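Mimavari arm project: call for participants

Wuvard shared workshop, Szczepańska building, Prurmont
Posted Sep 20, 2018

The Mimavari group is looking for four people to join the second stage of its arm build. The project is a bench-mounted robot arm with a two-finger gripper, to be assembled in the shared workshop and run on tasks at a kitchen counter. The simulation side has been running since July. The hardware side has a base plate, a power supply and a box of joints, two of which have been fitted.

Places are unpaid. Materials are paid for out of the project budget, which stands at 688 after the purchase of motor drivers. Participants do not pay a fee, but must be members of Wuvard by the time they start, or be willing to join.

Scope of the second stage

The first stage produced a working control program and a simulated counter. In the second stage we intend to assemble the arm, bring the control program across to it, and repeat on a real counter a small set of the tasks that already run in the simulator. The tasks are plain ones: move above an object, lower, close, lift, put down somewhere else. No task involves heat, liquids or people within reach of the arm.

The stage is planned for 13 weeks, with one fixed evening a week and whatever additional time each participant can give. Past experience suggests that the evening alone is not enough for the gripper work, and anyone applying for that role should expect to come in at least once more each week.

Roles

1. Gripper assembly and maintenance

The gripper is a linkage type. Each finger has an inner and an outer link and a fingertip pad. The work consists of assembling the linkages, setting the play in the pivots, fitting the pads and keeping a written record of adjustments. You should be comfortable with small fasteners, thread lock, feeler gauges and a bench vice. Some turning and filing will be needed for replacement pins. Experience with bicycle brakes, sewing machines or camera repair is as useful to us as experience with robots.

Contact for this role: Tuulikki Lindqvist.

2. Wiring and safety circuit

The stop circuit must be independent of the control computer. A drawing exists and has been checked once. The person taking this role will check it again, build it, label it and test it with the motors disconnected before anything else is powered. You will also route the cable along the arm so that it is not pinched at full travel. We need someone who can read a wiring diagram, crimp properly and work to a test sheet. A formal qualification is welcome but not required, as all mains work is signed off by Mieczysław Chmielewska under the workshop's own rules.

3. Simulation and scenes

This role keeps the simulated counter and the real one in step. The present simulated scenes are more crowded than anything we plan to build, and that suits the planning code well enough, but the first hardware runs need simpler layouts with measured objects. You would be making these, checking collision shapes against the visible shapes, and setting friction values from simple tilt tests done in the workshop. Long thin objects are the main difficulty. Spoons and knives lie close to the surface and leave the fingertips very little room, and our collision shapes for them are too thick.

You should be able to write short programs in Python and to find your way about a physics engine. Some modelling skill is useful. Artistic skill is not needed – the scenes are for testing.

Contact for this role: Brayan Chávez.

4. Test keeper

The test keeper runs the trials, writes down what happened and does not take part in fixing it. We have tried sharing this job between the builders and the records were poor. Each trial has a sheet with the starting layout, program version, result and remarks. The present simulator log holds 94 trials, and the remarks column is blank in too many of them. The role suits someone patient with good handwriting or a fast keyboard. No technical background is asked for.

Contact for this role: Nokuthula Cele.

What is already decided

The following points are settled for this stage and will not be reopened:

The gripper has two fingers. Suction was considered in the first stage and dropped.

The arm stands on a fixed base beside the counter. It does not travel on a rail.

Knives are used in simulation only. On the real counter, blunt wooden dummies take their place.

The control program runs on one desktop computer, which stays in the workshop. It may be reached over the workshop network for editing but not for moving the arm.

Any movement of the powered arm requires two people in the room, one of them with a hand at the stop button.

What is open

The pad material has not been chosen. Tuulikki has samples of two rubbers and a cork sheet, and a comparison should be done early. The position of the base relative to the counter edge is also open: the simulator has it close to the front, which gives good reach along the counter but makes the arm fold tightly for anything near the front edge. There is no camera on the real gripper yet. In the simulator we use one view of the whole counter and one looking along the gripper, and we would like the same pair on the hardware if a bracket can be made that clears the linkage.

Equipment

Wuvard has a small lathe, a pillar drill, a bandsaw, two soldering stations and a printer for plastic parts. Induction is compulsory for the first three and takes one evening. The project has its own locked cupboard and the use of one bench. Hand tools are shared. Participants may bring their own, marked with their name, and are responsible for them.

Overalls are not provided. Eye protection is.

Who can apply

Applicants must be adults and able to reach Prurmont reliably on the fixed evening. The workshop is on the ground floor and has step-free access from the yard. Work on the simulation role can be done partly at home, provided your computer can run the scenes at a usable speed. All other roles are on site.

Meetings are held in English. Notes are kept in English with part names as printed on the drawings.

How to apply

Write to Sławomir Tokarz at the workshop, by letter or through the members' desk. State which role you want, whether you would accept another, and how much time you have. Add one page at most on something you have built, repaired or tested. A description of a job that went wrong is acceptable and is often easier to judge. Please do not send certificates.

Applicants will be asked to spend one evening with us before a decision is made. For the gripper role this includes assembling one finger from the drawing. For the wiring role it includes finding three faults in a test board. For simulation, you will be given a scene and asked to move an object in it so that the arm can reach it from above without touching anything else. The test keeper will be asked to record a short run of trials.

Simulator, counter scene

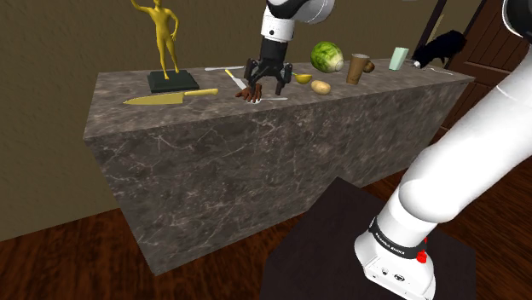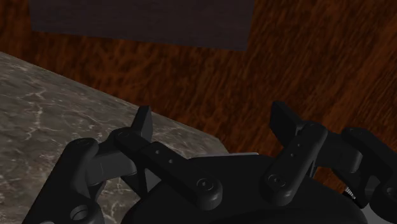 Both views rendered in the simulator, gripper open.

Wuvard Workshop Bulletin, issue 40, page 13

Notes on the counter scene

The scene given to simulation applicants uses the marble counter with a mixed set of objects on it, among them a cabbage, a potato, a carton, a statue on a square base, and several spoons and knives. Applicants may use either view when planning. The view of the whole counter is better for judging what stands behind what. The gripper view is better for alignment once the arm is near, but takes in little of the room around it.

Objects may be moved but not deleted. The counter and the robot base must be left where they are. Save the altered scene under your own name and write two or three lines on what you changed.

Terms

Participation may be ended by either side with a week's notice. Drawings, programs and trial records made during the stage are kept by the project and may be copied by anyone who took part. Parts bought from the budget stay with the arm. Parts you bring yourself remain yours, but if they are fitted to the arm we ask that they stay on it until the end of the stage.

Reasonable costs for small items are refunded against a receipt. Ask Sławomir before buying, and hand in the receipt in the same week.

Enquiries about membership, induction and access go to the members' desk and not to the project.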